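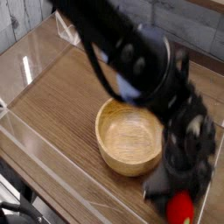
Our bench at Kasville, hand over the toy strawberry, bowl next to it. Click to enlarge.

Second hand or spare fingers? Budget for next year
Forum: Purchasing and Planning

tnk_aoki
Posted 2020-10-15
Hello all. I must hand in an equipment plan for our manipulation bench and I would like to hear from people who already made this kind of plan. We have one arm with a multi-fingered hand, a wood table and clear acrylic panels for the walls. The task is pick and place with toy fruit and a bowl.

My question is how to divide the money. My colleague wants a second complete hand. I want to buy spare fingers, spare cables and better walls, and keep the rest for repairs. In July we lost 30 working days while one finger was away for service, so I understand his wish very well. But a complete hand would eat 73 percent of the budget and then lie in a drawer most of the year.
Takeshi Aoki, Kasville

bramble_dot
Buy the hand. You lost 30 days. What do you pay the people who waited?

farngate_yolandi
I disagree with bramble_dot, at least in part. At Farngate we bought the second hand two years ago. It came with newer firmware than the first one, and our calibration did not carry over. We needed more than a week before the swap was a real swap. So if you buy it, please put the setup time in the plan also, and run both hands in turns from the first month. A spare that has never been mounted is not yet a spare.

Also ask for the repair terms in writing before you sign. Ours said 2 weeks, but this was counted from the day they opened the box.
Yolandi Le Roux

bramble_dot
Fair point on the firmware. I'd still buy it, a week of setup beats a month of nothing.

pelletjam
What is that loop on the side of the arm in your photo? If it is a cable I would shorten it or clip it down, it hangs out quite far near the bowl. Clips are the cheapest line in any budget.

tnk_aoki
Thank you, clips are now on the list. I will look at this loop tomorrow.

Yolandi, did you pay for a service contract, or for each repair?

farngate_yolandi
For each repair in the first year, then the contract. The contract was better for us but we run the hand every day. If you run it less, do the calculation with your own hours.

old_mill_ox
Nobody has asked about the walls. What is wrong with acrylic? We have the same kind of thing and I would not spend a cent there. The brackets are cheap and you can change one panel at a time.

tnk_aoki
The reflections. I see the table and the back wall in the panels, and there are bright streaks from the light. Our vision software sometimes finds a second bowl where there is only a reflection. I had a quote of 500 dollars for matte panels from Clondgate.

old_mill_ox
Then move the lamp first - it costs nothing. Or put matte film on the inside of one panel and see if the false bowl goes away. I would not order a full set before this test.

pelletjam
Agree about the film. But you lose the view from the side, so if people stand there to watch, leave one panel clear.

ayaaba_fan
We use the Ayaaba planning sheet for this. One column for the price, one for days lost if the part fails, one for delivery time. You sort by days lost and the discussion with your colleague becomes much shorter. Fingers were at the top for us, then cables. The complete hand was in the fourth place.

bramble_dot
Depends who fills in the days lost column :)

tnk_aoki
This is true, we will fill it in together. My draft is now: fingers and cables first, film for one panel, and I ask the supplier if we can rent a hand during repairs. If they say no, I will come back to the question of the second hand. Has anyone rented one?

farngate_yolandi
We asked once and got a loan unit, but only because we had the contract. Ask before you sign it, not after.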